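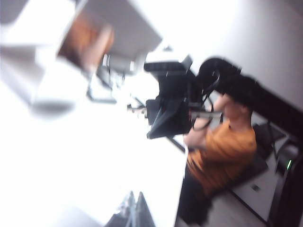

Vesus Home & Workshop Club: Desk and Bench Tips
2011-10-01

I've had a white desk for long enough now to have opinions about it, and since the club page was looking a bit thin I said I'd write them down. Most of this goes for any pale worktop, so if you've got a white kitchen table doing double duty as a bench, read on.

First thing, and I wish I'd done it years ago: wipe it before you think it needs wiping. A warm damp cloth, well wrung out, with the tiniest drop of washing-up liquid, then a dry one straight after. That's the whole job! If you leave it till you can see the grey patch where your wrists go, you'll be rubbing for ages and you'll end up reaching for the scouring cream, and scouring cream is how I dulled a whole corner of my old one. Pencil comes off with an ordinary rubber (a clean one, mind). Biro I dab with a bit of surgical spirit on cotton wool, trying it first on the underside.

Bright lights and white tops don't get on. If you're squinting by the middle of the afternoon, put a big sheet of grey card or a cutting mat where you do the close work. Mine is a Flekska mat that cost me 17 pounds in May and it has been worth every penny, though a sheet of sugar paper taped down at the corners does very nearly as well. Your small screws will stop vanishing into the glare too.

Now, cables. I am a terror for letting them loop about, and a loop at elbow height will have your tea over sooner or later. Leave enough slack for whatever has to move and gather up the rest. I use those hook-and-loop strips, cut in half because they're always twice as long as you want, with one wrap every 30 centimetres or so. Don't pull them tight! You want to be able to get a finger under. And do put a scrap of masking tape on each plug with its name on, because crawling under there to work out which is which gets no more fun with age.
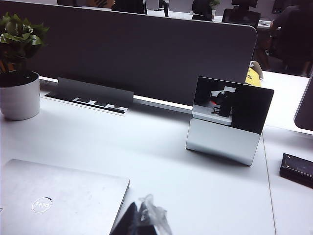 If your desk has one of those cable openings with a flap, do give it a proper clear-out now and then. I did mine last week and out came 2 pen lids, a dried-up leaf and a quite revolting amount of fluff. Unplug everything first, lift the flap right up, and go round the edges with an old toothbrush or a soft paintbrush before you bring in the hoover, otherwise you just push the muck further down. The crevice nozzle with a bit of old stocking over the end is very good here, it'll save any little screws you've dropped.

Fabric partitions want a lint roller and nothing wet until you've tried a hidden bit. Hard ones can have the same cloth as the desk. Run a finger along the ledges while you're at it (you'll be horrified).

Plants! I love a big leafy one at the end of a desk and I won't hear a word against them, but a pot straight on a white surface leaves a ring in the end, especially if you're heavy-handed with the can. Either stand it on a saucer with felt dots underneath, or carry it to the sink, water it there and let it drain while you have your lunch. Glossy leaves can be wiped with plain water, one hand underneath to hold the leaf up. I used to do them with milk like my gran and they went sticky, so I've stopped. Turn the pot a bit each time you water or it'll lean.

Anything shiny and black shows every fingerprint going. I keep a glasses cloth in the drawer for that and nothing else, used dry, in straight lines from top to bottom. If there's a greasy mark, breathe on it first. Never spray anything straight on, it runs into the edges. And if a thing is thin and stands upright, lift it off to clean behind it. I tried to go round one once and it went flat on its face.

The Nwankwo hardware shop has the strips on the hook by the till, up to 54 in a pack, and the felt dots are on the bottom shelf next to the Wisovov glue. Take a pot with you so you get the right size of saucer, I've been back twice.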